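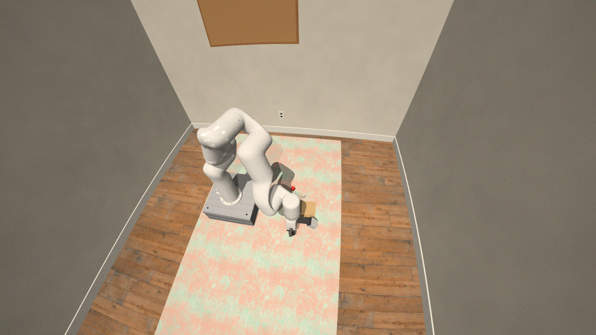 In praise of the second voice

Every few months a musician I like gives an interview in which they announce that they are stepping out of the shadows. The shadows, on inspection, turn out to be a regular wage, a bunk on someone else's bus and 15 years of singing the thirds above a more famous person. Then comes the solo record, with a moody sleeve and a song about a river, and we are all supposed to be pleased.

I am usually not pleased. I have bought a lot of these records. I could tile a bathroom with them.

My complaint is with the idea that harmony singing is a waiting room. Take Ghassan Nasrallah, who sang behind the Pettigrew Sisters for most of their good years and a couple of their bad ones. If you know "Gurar Road" at all, you know the bit in the last chorus where the male voice comes in underneath and the whole song seems to sit down in a chair. That was him. It lasts as long as it takes to butter a slice of toast. I have played it to people who claim to hate country music and watched them go quiet, although one of them may just have been looking for her coat.

His own album, when it came, had 40 minutes of him on it. All of it in front, very clean, with the band mixed as if they were next door and being considerate. It's a perfectly decent record. The reviews called it long overdue, as though he had been late returning it to the library. And there's a lovely voice doing a lovely job of something I never wanted it to do, namely explain itself.

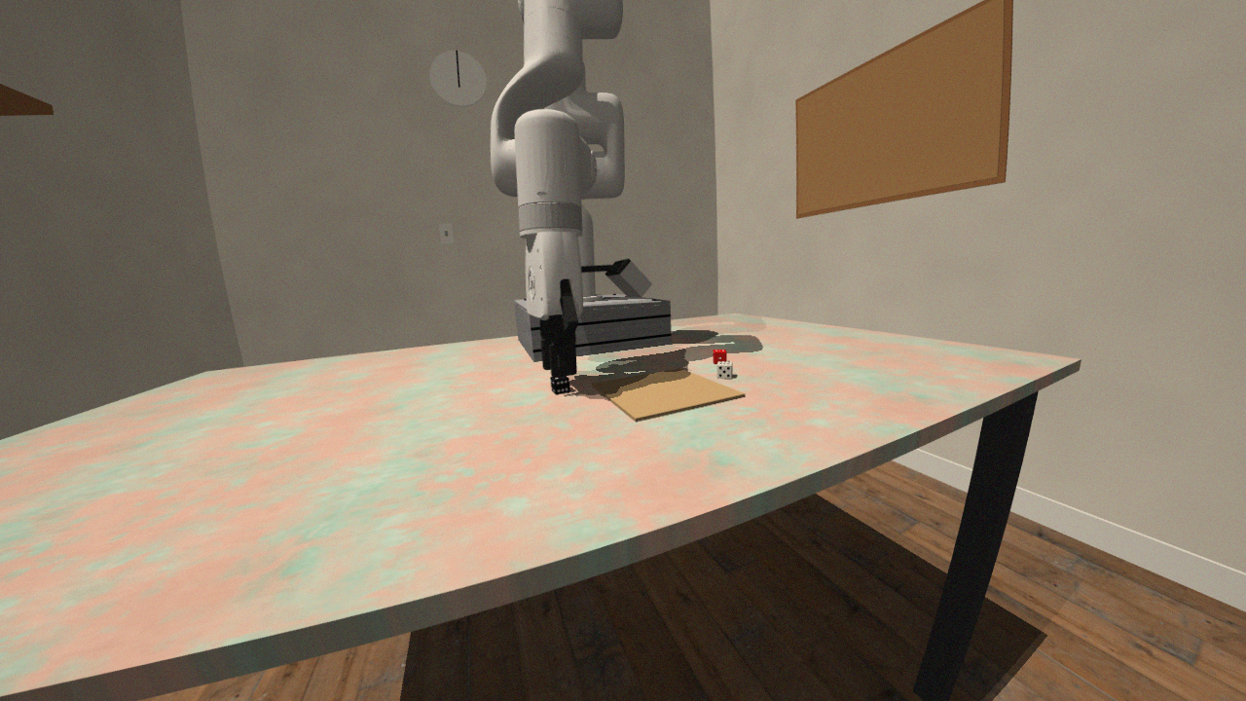
A lead singer has to have a personality, or at least a hat. A harmony singer has to listen, and listening is a strange thing to get good at in a business that pays by the amount of noise you make. You breathe when she breathes. If she goes a shade flat because it's the fourth show that week, you go flat with her, and the audience hears feeling. Try putting that on a poster.

Record companies have never known what to do with this. Zomico, who put out the Nasrallah album, also put a sticker on the front saying he had appeared on more than 100 recordings, which must be the most backhanded sticker in the trade. Here he is at last, folks, the man you have failed to notice 100 times! I peeled mine off and stuck it on the fridge.

I do see the other side. Backing singers rarely get the publishing, and nobody's landlord accepts a tasteful low harmony. If a solo record gets you paid properly, make two, and put me down for both. I'd also admit that a few people were plainly in the wrong job and were right to leave it. You can usually tell which ones, as they were too loud.

But I wish we could drop the tone of rescue. When a goalkeeper has a good career we don't ask when he's going to have a go up front.

Nasrallah is back on the road in June, I see, third name down on somebody else's tour, standing a yard to the left of the person the lights are on. A friend said what a shame. I've bought a ticket, and I've asked for a seat on the left.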